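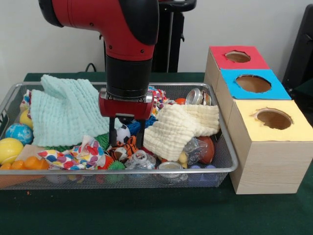 ok gripper swap week, thread as I go

Two candidates. The Parno, two-finger parallel, straight black fingers. And the Sammont, which has softer pads and costs a lot more. Same arm, same basket, same controller settings. 300 picks each

Parno first. Balls are easy. Plush is easy. Towels it grabs fine but then half the basket comes up with them

Metal cup is the jerk of the group. Straight down on the rim works, anything at an angle and it just skates off

Clear bottle — depth camera barely sees it. Not a gripper problem, I know, still counting it as a miss. Montri Boonchu says I should score those separately. Probaly right

Parno done, 300 in. Misses are mostly bottle and cup, a few double grabs with the rope toys

Swapped to the Sammont. Mount took forever, different bolt pattern, had to dig up the adapter plate from the Kaewmanee job

Sammont on the cup: so much better. Sammont on towels: worse?? pads slide over the waffle stuff and come up with nothing

Also it's wider, so getting down between things in a full basket is a pain. Keeps shoving the soccer ball out of the way

3 controller faults so far, all on the Sammont, all when closing at full speed. Dropped the close speed and it went quiet

Leaning Parno for mixed bins. Want the pads tho. Anybody tried putting softer tips on one of these?

Next up is the long run on the Elora line, 3,000 picks, will post numbers when its done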